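Die Dose

Als Forker die Spätschicht auf Greifarme umstellte, bekamen wir alle eine Tasse. Auf der Tasse stand »Gemeinsam greifen wir zu«. Meine hat inzwischen einen Sprung, steht aber noch im Schrank, weil die Geschäftsleitung gelegentlich nachsieht.

Vorher hatte ich bei Forker Dosen umgestellt. Vom Tisch ins Regal, vom Regal auf den Tisch, 210 am Tag, wenn der Rücken mitmachte. Jetzt hieß ich Prozessbegleiter und saß vor einem Bildschirm. Die Arme übten nämlich erst einmal am Rechner, in einem Zimmer, das es nicht gab, und ich sollte aufschreiben, was mir auffiel.

Mir fiel auf, dass es das Zimmer schöner hatte als wir. Es gab Licht ohne Flackern und eine Pflanze, die niemand gießen musste. Unsere war im August eingegangen, zwei Tage nachdem die Zuständigkeit fürs Gießen an Pesik übertragen worden war. Pesik war die Software für Zuständigkeiten.

»Wie macht er sich?«, fragte die Schichtleiterin. Sie sagte immer er, auch wenn sie den Getränkeautomaten meinte.

»Er nähert sich«, sagte ich.

»Schreiben Sie das auf.«

Ich schrieb es auf. Es war der 601. Versuch, und ich hatte für das Annähern schon so viele Wörter verbraucht, dass ich zu Hause beim Abwasch überlegte, ob ich mich dem Teller näherte oder ihn bereits begleitete.
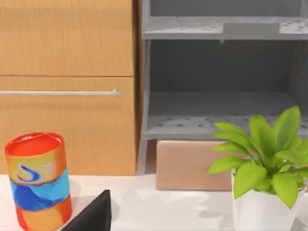

Versuch 601, Dose links, Greifer daneben. Bemerkung des Prozessbegleiters: »Schöne Blätter.«

Die Bemerkung brachte mir ein Gespräch ein. Man wolle mich nicht einschränken, sagte die Schichtleiterin, aber Venckus, unser Dienstleister, könne mit Blättern nichts anfangen. Venckus brauche Greifdaten. Ob ich mir eine Schulung vorstellen könne?

Ich konnte. Sie dauerte einen Vormittag, und am Ende stand vor uns auf einem Tisch eine Dose, eine echte. Wir sollten sie hochheben und dabei laut beschreiben, was die Finger tun. Meine taten es einfach. Die Trainerin notierte »wenig kommunikativ« und gab mir eine zweite Tasse.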